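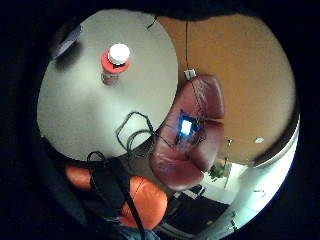 Handout 6: Visit to Larncombe

Read this before the visit. We meet at the main entrance in room 707's building at 12 and go over together. Bring a notebook. Bags go in the hall.

Our host is Jae-in Byun, who runs the hand-held gripper work at Larncombe. Mi-kyung Yeo will do most of the demonstration. The work is done in an ordinary sitting area with a round table and leather armchairs, so expect a living room and not a lab bench.

What you will watch

A person holds a gripper tool with a camera on it and handles everyday objects at the table. The camera has a fisheye lens, which takes in most of the room at once and bends straight lines toward the rim. The recordings are later used to train a robot arm. No arm will be running during the visit.

The task for our group is called "bottle and bowl." It uses a red bottle with a white cap and a wide, shallow bowl.

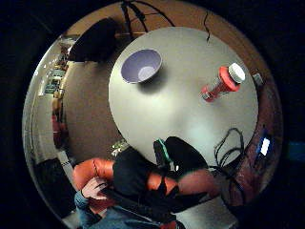 Each start position is a little different from the last. The bottle may be upright or on its side, and the bowl may be near it or well away. Byun's group does this on purpose. A model trained on one layout tends to fail when the layout changes.

Points to note down

How the operator approaches a bottle on its side compared with a standing one.
Where the cables run and whether they limit the operator's reach.
What the wide lens picks up that has nothing to do with the task.

You will work in groups of 3. Syahrul Sopacua and Na-rae Pyo have the group lists. Please don't move anything on the table between recordings, and keep your voice down while one is being made.

Write-up

One page, due at the next class. Describe one recording from start to finish and say what you would change in the setup. Questions go to Si-woo Choo.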